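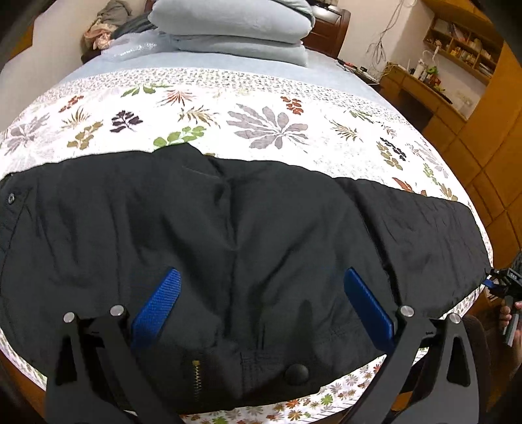

Bonjour Ferdinand,

Voilà enfin mon point d'étape sur Gredik, avec quelques jours de retard (le formulaire du fonds voulait absolument des chiffres arrêtés au mercredi, j'ai dû tout recompter !). Je reprends là où on s'était quittés en mars, quand tu m'avais demandé d'arrêter d'ajouter des choses et de regarder un peu ce que les gens faisaient du produit. Message reçu, et j'avoue que ça m'a coûté.

D'abord l'inscription. On est passés de neuf écrans à six. Cengiz Güneş voulait descendre à quatre, moi je tenais à garder l'étape où l'on choisit son rythme de rappel, et on s'est chamaillés là-dessus une bonne partie de l'été. On a fini par tester les deux versions en parallèle. La mienne perd un peu plus de monde en route, mais ceux qui arrivent au bout reviennent nettement plus souvent la semaine suivante, alors on la garde pour l'instant. Cengiz n'est pas convaincu et il a demandé que ce soit écrit ici, donc c'est écrit.

Côté usage, on compte 3 506 comptes créés depuis l'ouverture, dont environ 1 000 actifs sur le dernier mois. C'est moins que ce que j'avais mis dans le dossier de départ, je le sais bien. J'avais calé mes prévisions sur Clorkico, qui profitait d'un partenariat de distribution que nous n'avons pas, et j'aurais dû y penser avant de t'envoyer un si joli graphique. Les départs se concentrent sur les deux premières semaines, presque toujours avant d'avoir invité un collègue. Ceux qui travaillent à plusieurs restent, les solitaires s'en vont.

Du coup, la grosse décision du trimestre : on a fermé le fil d'actualité. Personne dans l'équipe n'avait envie de le faire (trois mois de développement quand même, et des animations dont j'étais très fière), mais il servait peu et il générait la moitié des tickets du support. On a prévenu les utilisateurs par courriel, reçu deux réponses fâchées et une très gentille, puis on a coupé. L'application démarre plus vite, c'est déjà ça.

Pour les entretiens, j'ai pris beaucoup de plaisir à les mener moi-même. Le mot « tableau de bord » fait fuir tout le monde, on l'a remplacé par « ma semaine » et les questions au support sur cet écran ont bien diminué. Je voudrais faire le même travail sur les réglages, qui restent un fouillis.

Ce qui coince : la synchronisation avec Closura. Leur nouvelle interface est sortie sans documentation complète et on avance à tâtons. Pretorius nous a proposé de sous-traiter cette partie, le devis est en pièce jointe, je le trouve cher mais j'aimerais ton avis avant de répondre.

Pour le budget, on reste dans l'enveloppe, à condition de repousser l'embauche de la deuxième designer à l'année prochaine. Ça m'embête, je fais les maquettes le soir et ça se voit parfois !

La suite, dans l'ordre : l'invitation des collègues dès le premier jour, la refonte des réglages, puis Closura si tu valides le devis. Il me faudrait ta réponse sur Pretorius avant notre prochain appel, et dis-moi aussi si tu veux que Cengiz se joigne à nous, il a plein de choses à raconter sur les tests.

À très vite !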